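Participants wanted: can a machine do your chores yet? — Ellora Household Tasks Study

Gretwood site — paid sessions — apply now, spots go fast

Posted 30 October 2024

Short version. We need people with ordinary hands and a bit of patience to come do small, boring chores at a table, using hand-held grippers in place of fingers. What you do gets recorded. The recordings go toward teaching machines to do the same chores. You get paid either way, good day or bad.

Longer version below. Please read it before you email, we're getting a lot of questions that are already answered here.

What this is about

Everybody keeps asking when a robot will tidy the kitchen drawer. Our opinion after two years of Ellora: not yet, and the reasons are kind of dull. Big moves are OK. Reaching, lifting a box, setting it down. The trouble starts with lids, latches, thin dividers, small stuff that slides around when you push it. Stock rooms have the same problem as homes. A bin of mixed screws on a shop floor is just as bad as a junk drawer, maybe worse.

So the study is all small stuff. Opening and closing storage boxes. Sorting parts into compartments. Folding dish towels. Putting caps back on things. Pairing socks (more popular than you'd think). No heavy lifting, no chemicals, no heat.

You hold one gripper in each hand and work at a table. They feel clumsy at first. Most people settle in during the first session, a few never do and that's fine, we still want the data from clumsy people. Please don't practice at home with kitchen tongs, it doesn't carry over.
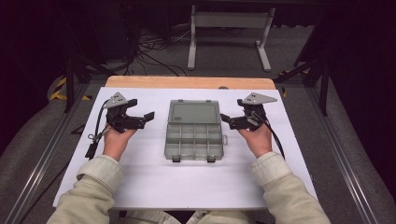
Pace is up to you. We don't time you and we don't want speed. If you drop something, pick it up and keep going, or leave it and tell the person running the session. Drops are useful. Recordings where everything goes perfectly are less use than people expect, a machine also has to learn what to do when the lid won't shut.

What we ask

— 3 sessions, all at the Gretwood site, spread over 2 weeks
— A short form at the end of each one, mostly check boxes
— Long hair tied back, rings and loose bracelets off
— Sleeves are fine, just nothing that drags on the table

Pay

$825 for the full set, paid after your last session. If you stop early you get paid for the sessions you finished. Parking is free, use the back lot, the front one belongs to Moschos Tile and they do tow. Bus riders get fare back, keep your reciept.

Who can apply

Adults 18 and over. You need to be able to use both hands and sit or stand at a table for a while with breaks. Left-handed people, please please apply, we are short. Also wanted: older adults, people who have worked in stock rooms, repair shops, sewing, hotel housekeeping, anything with a lot of repetative hand work. You notice things the rest of us don't. No technical background needed.

Not a fit if you have a wrist or shoulder injury right now. Write to us when it's healed, there's another round in February. Same if you work for a company that builds grippers or home robots, sorry, the grant rules say no.

What gets recorded

Your hands, your forearms, the table and whatever is on it. How the grippers move. Voices get stripped out before anyone on the project team works with the files. Your name is kept apart from the recordings. You can ask us to delete your sessions up to the day of your final payment, after that they're mixed in with everyone else's and we can't pull them out.

Will this put people out of work? Asked at every info evening. Fair question. Our partner on the shop-floor side, Urnberg Fasteners, wants help with overnight restocking, shifts they have trouble filling. We can't promise what other companies do with research like this once it's published. If that bothers you, don't sign up, no hard feelings. Or come and argue with us, a few of our best participants think the whole thing is a waste of money.

Could a machine do your chores at the end of it? No. It might get a box open and a few parts in the right slots, on a good day, with the table set up how it likes. Towels are further off.

How to apply

Email the Ellora study desk with ELLORA in the subject line. Tell us:

— your age
— left or right handed
— any job or hobby with a lot of hand work
— days and times you can't do

No resume please. We answer inside 3 working days. If you don't hear back check your spam folder, then write again — the inbox is a mess this month.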